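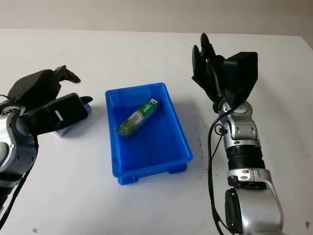

Kusari Stacking Tray, Shallow

3 min read

The Kusari Stacking Tray is a shallow, open container for the storage and distribution of small goods in clinics, school offices, dispensaries and shared residences. It is supplied by Brostix to institutional customers and may be ordered singly or by the carton.

Capacity and handling

Each tray is rated for an evenly spread load of 10 kg. Loaded trays should be carried level, with both hands under the rim. Trays of the same depth may be stacked for storage. Trays of different depths should be stored separately, as the feet of one size do not seat correctly on the rim of another.

The tray is not intended for use as a step, a lid or a shelf divider. It should not be placed on a heated surface or used to hold liquids.

Cleaning

Wash by hand or in a commercial dishwasher at temperatures up to 60 °C. A mild detergent is sufficient for daily cleaning. Abrasive pads will dull the surface and are not covered by the warranty. Customers who use chlorine-based products should rinse the tray with clean water and allow it to drain upside down before returning it to service.

Fitting in carts and cabinets

The shallow tray fits the Dunne mobile cabinet and the Truker supply cart without adapters. Both accept the tray on side runners, which must be ordered with the cabinet or cart. Cabinets purchased before the change of runner profile require replacement runners, part 595. Please confirm the runner type before placing an order, as opened sets cannot be returned.

Labeling

Clip-on label holders are available separately and attach to the short side of the rim. Adhesive labels may be used, although residue should be removed before machine washing.

Ordering and delivery

Orders are accepted in writing from registered account holders. Stock items leave the warehouse each Monday. Institutions requiring more than 800 trays in a single delivery should request a written quotation and allow additional time for scheduling. The current price list remains in effect through November.

Warranty and returns

Trays are covered against cracking and warping under normal use. Claims should include the order number and a short written account of the fault. Unused trays may be returned in their original carton within 60 days of delivery.

Contacts

Institutional accounts: Bríd Ó Gríofa
Spare parts and runners: Dagim Shiferaw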